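DRONDETTI season 2 - set safety walk, Stage B
Date: 10/14/19
Walked by: Naledi Molefe
Copy to: Si-eun Shin (production)

1. Fire exits. PASS. North door was blocked by a flat from the hotel lobby set, moved while I stood there. Keep it clear, second time since July.

2. Lighting grid. PASS w/ comment. Safety chains on everything I could see from the catwalk. One Stelteck lamp over the staircase has a frayed tail. Tagged out. Do not rehang til replaced. 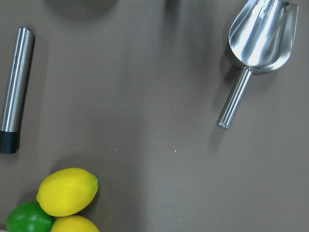 3. Staircase set. FAIL. Handrail wobbles at the top landing. The chase in ep 2 uses it, so fix before rehearsal pls. Carpenters told verbally, need it in writing too.

4. Cables. PASS. Ramps down at both crossings. Tape lifting by video village, redo.

5. Audience seating. N/A this week. No studio audience til the finale block. Posted limit still reads 636, leave the sign up.

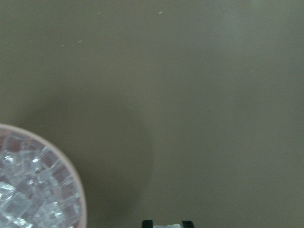
6. Extinguishers. PASS w/ comment. Tags current. The one behind makeup has a coat hanging on it. Again.

7. Stunt mats. FAIL. Split seam on the big one, foam showing. Wosavel are sending a spare, not here yet. No falls until it is and I've looked at it.

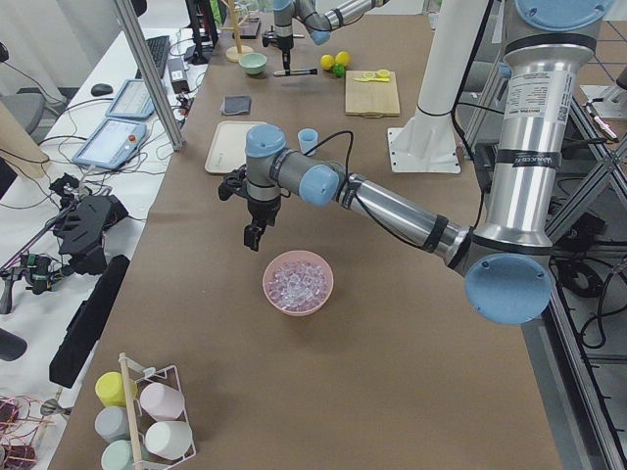 8. Smoke machine. Not tested, operator was at lunch. Will come back for this one.

9. Crew briefing. PASS. Sign in sheet has 40 names. Zulu unit missed it, they need thier own before they shoot the rooftop stuff.

10. First aid. PASS. Kit full, eyewash in date.

Open items: 2 (tail only), 3, 4, 7, 8, 9. Si-eun to sign off on 3 and 7 before call.

N.M.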